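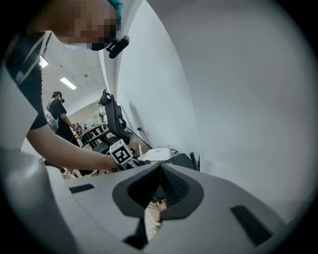 Ghazal Farahani

June

41 shares · 3 comments

Kestov 700 Drying Cabinet

The Kestov 700 is a low-temperature drying cabinet for small workshops, seed rooms and paper conservation benches. It moves filtered, gently warmed air across a stack of mesh trays and exhausts it through an adjustable vent at the top rear. The model number is the heater rating in watts. The cabinet is made by Ornasix and supplied with trays, drip pan, inlet filter and a power cord.

It is meant for material that holds a modest amount of water and is damaged by fast drying: cleaned seed, pressed plants, rinsed glassware, blotters, unfired test tiles. It is not a kiln, an incubator or a food dehydrator. It must not be loaded with anything wetted with alcohol, acetone or another flammable solvent.

Construction

The outer case is folded steel with a powder-coat finish. The liner is stainless steel with rounded lower corners, so that spilled seed can be wiped toward the drip pan. Mineral wool fills the space between the two. The door is a single glazed panel in a steel frame, hinged on the right as delivered. The hinges can be moved to the left with the bracket set, sold separately.

The door gasket is a push-in silicone profile and is replaced without tools. Start at the center of the bottom edge, work both ways, and press the corners in last. Do not stretch the gasket to make it meet. A stretched gasket shrinks back after a few heating cycles and leaves a gap at the joint.

Tray runners are pressed into removable side panels. The trays will sit in any pair of runners, but the lowest pair must be left free when the drip pan is in use.

Specifications

Heater: 700 W, finned element, behind the rear baffle
Maximum set temperature: 76 °C
Width across the case: 76 cm
Trays supplied: 3
Maximum load per cabinet: 40 kg, evenly spread
Airflow: bottom to top, single fan, two speeds
Vent: manual slide, open to closed
Control: digital set point, timer, independent over-temperature cutout
Finish: light gray, textured

The load figure is for the cabinet and not for each tray. A tray that bows in the middle is overloaded, whatever the total.

Temperature control

The set point is adjusted with the two keys beside the display. The display shows chamber temperature in normal running and set temperature while a key is held. The sensor is mounted at the top of the chamber, near the vent, where the air is coolest after passing through a damp load. With a heavy wet load the lower trays will therefore run warmer than the display indicates. As the load dries, the difference closes.

For seed, the practical consequence is that the set point should be kept low for the first part of the cycle. Many users run the fan with the heater off for the first few hours and bring the temperature up once surface water has gone. The timer can be set to run the fan alone, but it will not switch from fan to heat by itself. The change has to be made by hand.

The over-temperature cutout is a separate mechanical thermostat. It is reset with a push button on the rear of the case. If it trips a second time, disconnect the cabinet and check the fan before using it again. A stalled fan is the usual cause, followed by a blocked inlet filter.

Vent setting

Start every wet load with the vent fully open. With the vent closed the cabinet recirculates damp air and the load stops losing water, although the display will look correct. Condensation on the inside of the door means that the vent is too far closed for the load.

Move the slide toward closed only when the load is nearly dry and the aim is to hold it at temperature. Thin clay pieces are an exception. They are best started with the vent partly closed and the fan on low, so that edges and center dry at a similar rate. Turn them once during the cycle.

Siting

Stand the cabinet on a level surface that will carry its own weight and the load together. Leave a clear hand's width at the back and on the inlet side. Nothing should be stored on top, where it may cover the vent. The exhaust air is humid, and in a small closed room it will be drawn back through the inlet. Drying times lengthen noticeably when this happens. A duct collar is available for rooms without other ventilation.

Do not share the outlet with another heating appliance. Extension cords are not approved.

Tray options

Standard trays are woven stainless mesh in a welded frame. The Grirnico fine-mesh insert lies inside a standard tray and holds small seed such as poppy or foxglove. It slows the airflow, so allow a longer cycle and do not fit inserts at every level. The flat perforated tray is preferred for blotters and pressed plants, since woven mesh will mark soft paper.

Trays from the older Alvarado cabinet fit the runners but are shallower from front to back. They leave a gap at the door through which air bypasses the load. They may be used if pushed fully forward, but results will vary from tray to tray.

Maintenance

Brush the inlet filter weekly when drying seed or chaff, and monthly otherwise. The filter may be washed in plain water and must be completely dry before it is refitted. Replace it when the foam crumbles at the edges.

Wipe the liner with a damp cloth and mild soap. Chlorine cleaners will pit the stainless steel and should be kept off the gasket. Lift out the rear baffle once a season and remove dust from the heater fins with a soft brush. Disconnect the power first and let the element cool.

The temperature display can be checked against a reference thermometer placed on the middle tray of an empty cabinet. Let the reading settle before comparing. An offset can be entered in the service menu, which is described in the printed manual.

Spare parts

Door gasket, cut length
Inlet filter, pack
Standard mesh tray
Flat perforated tray
Fine-mesh insert
Drip pan
Left-hand hinge bracket set
Duct collar
Fan assembly (qualified technician only)

Ordering

The cabinet ships on a pallet, upright, and must stay upright until installed. Check the glass before signing for delivery. Orders for spare parts are packed on Monday. Quote the serial number from the plate inside the door when ordering a gasket or baffle, as early cabinets used a narrower profile.

Technical inquiries: Azadeh Ranjbar, parts and service desk.

Contact | Terms of sale | Returns
Copyright Ornasix. All rights reserved.
Back to top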